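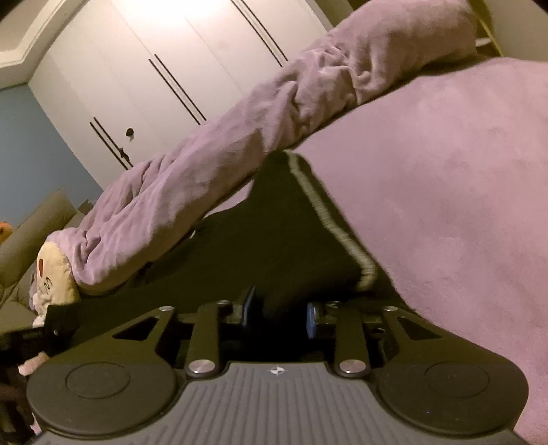 Spring cleaning

Spring cleaning is the practice of giving a home a thorough cleaning once a year, usually as the cold months end. The term is also used loosely for any large clear-out, whether of a garage, a filing system or a list of unpaid bills. It is often described as an ancient and nearly universal custom. The evidence for that is thinner than the number of articles repeating it would suggest.

Origins

Popular accounts trace spring cleaning to one of several sources. The most common are the Persian new year, for which houses are cleaned in the weeks before the holiday; the Jewish preparation for Passover, when leavened food is removed from the home; and the cleaning done ahead of the Lunar New Year in China and elsewhere. All of these customs are real and well recorded. What is missing is a line of descent from any of them to the habit of washing curtains in April in Ohio. Writers who claim one usually offer the similarity itself as proof.

A plainer explanation looks at fuel. Houses heated by coal or wood and lit by oil lamps collected soot on walls, rugs and bedding all winter, and the windows stayed shut. Once the stove could go out, there was a good reason to carry everything into the yard and beat it. Household manuals of the 19th century treat the job in these terms and say little about renewal or fresh starts. This account has its own weak point -- it does not explain why the custom outlived the coal stove by several generations.

Timing

In the northern United States the work is traditionally done between March and May. In warmer regions the season means less, and some households do their heaviest cleaning before a holiday or a visit. Farming families often fitted it in before planting. Families with school-age children may put it off until August, at which point the name becomes a courtesy.

The Illdale survey

Much of what is said about modern habits goes back to a single study, carried out in the town of Illdale by Chi-keung Leung. It covered 294 households, of which 27 percent reported no yearly cleaning of any kind. Those that did clean gave an average of 7 days for the whole job.

The figures have been widely quoted, often without the cautions printed beside them. Leung relied on what people said they did, and people asked about housework tend to give generous answers. The survey also left "thorough" undefined, so that one household may have counted shampooing every carpet and another may have counted wiping down the refrigerator. Leung's report noted both problems. Later summaries mostly did not, and at least one raised the sample to 2000 without saying where the extra households came from.

Claimed benefits

Advice columns credit spring cleaning with better sleep, improved mood, fewer allergies and sharper thinking. Support for these claims varies. Removing dust and washing bedding can help some people with dust mite allergies, though doing it once a year is unlikely to be enough. Sweeping and beating can also make matters worse for a while by putting dust back into the air.

The claims about mood are harder to judge. Studies linking tidy homes with lower stress mostly show that the two occur together. People who are unwell or overworked have less time to clean, which would produce the same result with no help from the mop.

Commercial promotion

Makers of cleaning products have an obvious interest in the custom. Biria, a soap company, ran a spring campaign built around a room-by-room checklist, and a rival, Cheng, followed with a longer one. Both lists called for a separate product at nearly every step. The cultural critic Mirnov argued that such lists created the modern form of the custom. That is probably too strong, as similar lists appear in manuals that had nothing to sell except the manual.

See also

Housekeeping
Decluttering
Carpet beater
New Year customs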